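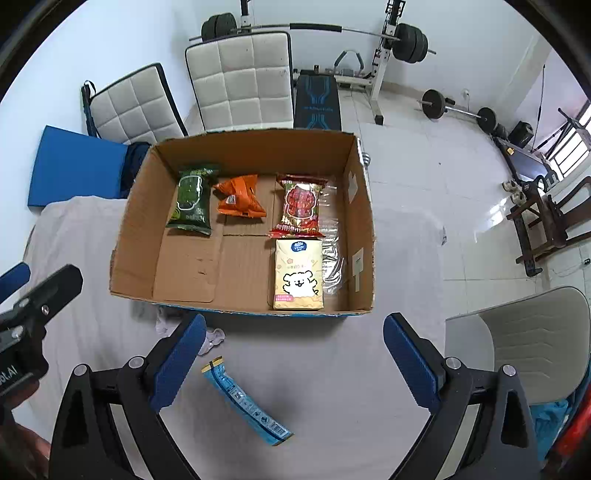
Snacks and a tissue pack in a cardboard box, one more package on the table.

Do You Need a Snack Organizer?

Every June the storage catalogs start arriving, and every June they tell me my snacks need a home. The last one had a clear acrylic bin with dividers, sold as a set, with a lid that costs extra. I have my doubts. A shipping box with the flaps torn down does the same work, and when it gets sticky you flatten it and take it out with the recycling.

I have tried most of the tricks that get passed around for this. A few hold up.

Cut the flaps off with a knife if looks matter to you. Tearing is faster and leaves a ragged edge, and so far the crackers haven't complained. Pull off leftover tape on the inside if it's still tacky, or it will grab every wrapper you put near it. If it's dried down flat, leave it alone.

"File your packages upright like records." This works for stiff pouches. Soft bags slump over within a day, and anything twisted shut won't stand at all. Lay the long ones along a wall of the box and let the odd shapes have the middle.

"Decant everything into jars." Why? The wrapper already has the date and the ingredients on it, and if you can't read the language it's printed in, you'll want it even more when you look the thing up later. I decanted for one winter and ended up with six jars of mystery.

Tissues in the snack box I resisted for years. My neighbor Arnaldo Guerreiro keeps a pocket pack in his and I have come around. Put it near the front, where you can get it with greasy fingers.

Take out loose plastic before you fill the box. It slides under things and makes you think there's one more package left.

Don't line the box with a cloth or a doily. I know, the blogs love it. Crumbs go straight into the weave, and then you have laundry. Put the cloth on the table if you want one.

Leave out whatever doesn't fit and eat it first. People buy a second box at this point, then a shelf for the boxes. The box is telling you how many snacks to own, and it's a better guide than the catalog.

One thing I can't settle is ants. Bay leaves, cinnamon sticks, chalk lines: I've tried all three and saw no difference. Sealed packages and a wiped table did more.

Posted 12 Jan 2020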